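March 15, 2022

I've had the Trako fingers on for long enough now that I have Opinions, so let's do this. If you read my post from January you'll remember I was stuck choosing between two sets of fingertips: the flat Maihi ones that everybody on the forum seems to love, and the toothed ones from Trako, which cost me 42 dollars plus shipping and took forever to show up.

The flat ones are great on boxes. Really great! Anything with a straight side, they just close and lift and you feel like a genius. Then you hand them something small and squishy and it squirts out sideways like a watermelon seed. I lost so many little objects under my desk that way.

The toothed ones are fussier to line up (I redid the spacing three times, and then once more after I thought I was done), but they bite. They'll dent soft stuff if you let them, so I dropped the closing force in the Tundico controller to 14 percent and left it there. 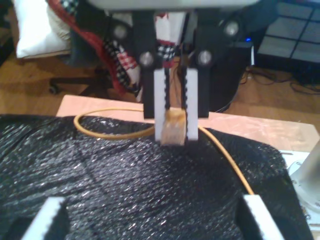
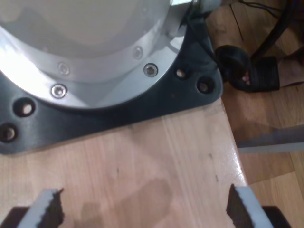
The controller deserves its own post, probably. It splits the full open-to-closed travel into 1,024 steps, which sounds like plenty until you're chasing a tiny thing and one step is a squeeze and the next one is a squish. I ended up writing a silly little loop that creeps in slowly and stops when the motor current jumps. It's ugly — please don't ask to see it — but I like it better than the "auto grip" button that came with the thing.

I also tried the Allell camera for a couple of evenings and went back to my old one. The colors were nicer, sure, but the delay made me seasick when I was driving the arm by hand, and I kept overshooting. Maybe it's a settings problem. If you've gotten yours to behave, tell me what you changed, I'd love to be wrong about this one.

Next up is thin stuff: cards, envelopes, that kind of thing. I suspect the flat fingers are going back on for that, so I'm keeping the hex keys out.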